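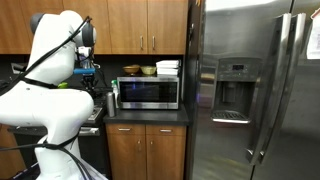
The arm at its station in the test kitchen, gripper over the stove side.

Pitent kitchen arm kit – progress report on the rental trial
Sep 4, 2021

Hi all,

This one covers everything since the July update. It runs a little long because the invoice question came up and I'd like you to have the whole story before we talk about renewing.

Quick reminder of what your money is paying for. Zollden rents out the Pitent kit as a package: one white arm, a gripper with a small camera module on top of it, the control software, and phone support on weekdays. We took the four-month plan. My job is to find out if the kit is good enough for us to recommend to the small assisted-living kitchens on our list, and to write down what it costs us in time as well as dollars.

So, the numbers first. As of Friday night we've logged 1314 attempts. That sounds like a lot until you remember that an attempt can be ten seconds long and end with me saying "nope" and starting over. The plan was for 32 different tasks by now and we've got all of them set up, though I'd only call the simple pick-and-place ones finished. On those the arm is getting it right 80 percent of the time, which is the number we wrote into the proposal as the mid-point goal. I'm pretty happy with that!

The bowls went better than I expected. We've been moving them between the top of the microwave and the counter, and once I stopped asking for the two of them in one go the arm settled right down. Folded towels are another story. It can grab the stack, but getting a single towel off the top is still hit or miss, and I've spent two full afternoons on that one task. Zollden's support person suggested a slower approach and a lighter grip, and that helped some. I'd put towels down as "in progress" and leave them there for this report.

The tall metal tumbler was a headache for the first couple of weeks. The camera kept getting thrown by the shine, or that's my guess anyway, and the gripper would close a little short. We changed the lighting in the room and re-ran the calibration, and I haven't had to write a note about it in a while. The spray bottle is fine as long as it's standing up. I haven't tried squeezing the trigger and I don't plan to under this budget.

Doors and drawers are where we're behind. The bar handles on the cabinets are small, and the arm needs to come in pretty straight or it slides off. The drawers open maybe half the time. The refrigerator doors I've only tried a few times, because the handles are long and the pull is heavy, and the kit's manual has a limit on pulling force that I don't want to argue with. I've asked Zollden for something in writing on what they consider safe there. They said next week.

Now the setup, which some of you asked about. The sales page says one person can have the kit running in an afternoon. It took me a day and a half, with about 40 minutes of that on hold. Most of the extra time went to cables. The kit comes with straps and a sheet of drawings, and the drawings show a different base than the one we got, so I strapped the cables along the arm the way it made sense to me and sent photos to support. They signed off on it. I check the straps every morning now and it's quick. I did tell them the sheet needs fixing before they ship to anyone who's never done this.

The software is Itik, which Zollden licenses and bundles in. I like it more than I thought I would. You can record a task, play it back slow, and trim the bad parts without calling anyone. What I don't like is the log export – it drops the notes column, so I've been keeping notes in a separate spreadsheet and matching them up by hand. That eats a good chunk of my Fridays.

About the invoice. We were billed for a second gripper we never ordered. It's been taken off and the credit should show on the next statement. Apart from that we're on budget, and I haven't touched the repair money.

I also had a look at the kit from Quintero, since the question was on our list from the start. It rents for less, but support is email only and you have to bring your own camera. For the kitchens we have in mind I think that's a deal breaker, but I can set up a demo if you want to see it side by side.

What's next: finish the drawers, give the towels one more honest try, and run the simple tasks with somebody other than me at the controls. I've gotten used to this arm and I work around its habits without noticing, so my numbers may be kinder than a new user's would be.

Two things I need from you. Please let me know if you're okay with one extra month at the same rate, and please send back the updated safety form, because Zollden won't extend without it. The full log and my notes spreadsheet are in the shared folder.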